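Week 4 handout: Tile floors, layout and grout

Hi all. These are my notes from the evening session, typed up a bit more neatly than I said them. If you were in the back row and couldn't hear me over the fan, start here. Bring the notes with you next time, we'll be marking up the practice floor and I'm not going to repeat the whole layout talk (I say that every term and then I do).

What we covered last time, quickly

We did subfloors. I went on for a long time about flatness and I'd do it again. Tile is stiff, floors move, and if there's a dip under a tile you've got a hollow spot that will crack the first time somebody drops a can of beans on it. Shaimaa asked whether you can fix a low spot with extra mortar under the tile. You can cheat a tiny bit, but thinset shrinks as it cures and a thick bed shrinks more. Use a patching compound, let it dry, then tile. Much happier floor!

Finding your starting point

Almost everyone wants to start in a corner. Please don't. Corners are hardly ever square, and if you start in one you carry its mistake right across the room, where it ends up as a skinny wedge by the doorway for everyone to look at.

I snap two chalk lines that cross near the middle of the room. Measure the middle of each wall, snap between the facing pairs, then check where they cross with the 3-4-5 trick: three feet along one line, four feet along the other, and the diagonal between those marks should be five. If it's off, nudge one line until it comes right. In a big room use six, eight and ten, the longer the better.

Then do a dry run. Lay tiles along both lines with spacers, no mortar, all the way to the walls. You're looking at the cuts you'll end up with at the edges. If you're left with less than half a tile, slide the whole layout over by half a tile and look again. It takes twenty minutes and I've never been sorry I did it.

A small sum, for those who like one. Say the room is 129 inches across and your tile plus its joint takes up 12 inches. Ten full tiles is 120, so you have 9 inches left over. Center that and you get 4.5 inches on each side, and that looks mean. Drop one full tile and you have nine across with 10.5 inches on each side. Same floor, same box of tile, and it looks like somebody planned it.

Which way should the lines run?

Mingxuan and I had a friendly argument over this one. I line up with whatever you see first when you walk in, usually the longest wall opposite the door. Mingxuan likes to line up with the cabinets in a kitchen, because your eye follows them all day long. We're both right in different kitchens. Stand in the doorway and look before you pick up the chalk.

Joint width

A straight grid is the least forgiving pattern there is. All the joints run clear across the room, so a tile that's set slightly crooked shows from a long way off. Go with a joint you can hold steady. For the practice floor we're using 3/16 inch. If your tiles vary in size (open a few boxes and stack them on edge, you'll find out fast) go a little wider and let the joint soak up the difference.

Grout color is taste, mostly. A close match makes the floor read as one surface. A strong contrast makes every joint stand out, the good ones and the bad ones. My own hallway is pale tile with charcoal grout and I see every mistake I made in it, every morning, with my coffee.

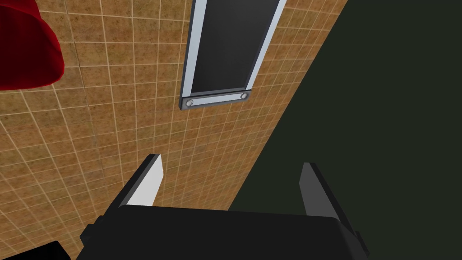

Mixing and spreading

Water first, then powder, then stir slowly. Let it sit ten minutes and stir again without adding anything. You want it to hold a ridge from the trowel. If the ridges slump, it's too wet, and if it tears and crumbles, too dry.

Spread only what you can cover before it skins over. On the practice floor that means a patch you can reach from your knees without stretching. Comb all the ridges one way. Swirls look lovely and trap air. Set the tile, push it across the ridges and back, then lift one now and then to check the underside. You want it coated nearly everywhere. Genivaldo pulled one up last term with three bald corners, and we passed it around the class for the rest of the evening (sorry, Genivaldo).

Leave a gap at the walls. A quarter inch all the way around, no mortar or grout in it. The baseboard hides it.

Grouting

Wait until the tiles are firmly set, so the next day at the earliest for us, and read the bag. Push the grout in with the float held low, then scrape off the extra with the float held steep, moving diagonally so you don't dig into the joints. When it starts to firm up, go over it with a sponge that's barely damp. Wring it, then wring it again. Too much water is what gives you blotchy grout, and I get more emails about blotchy grout than about everything else put together.

For next time

Measure one room at home, any room, and draw it on graph paper with your two center lines and the cuts marked. Write the leftover sizes at each wall. Purificación has extra graph paper if you need some.

Bring knee pads, a pencil, a tape measure and old clothes. We have enough trowels and floats for everyone. Doors open at 6:30 and I'd like to be snapping lines by 6:45, so please eat first!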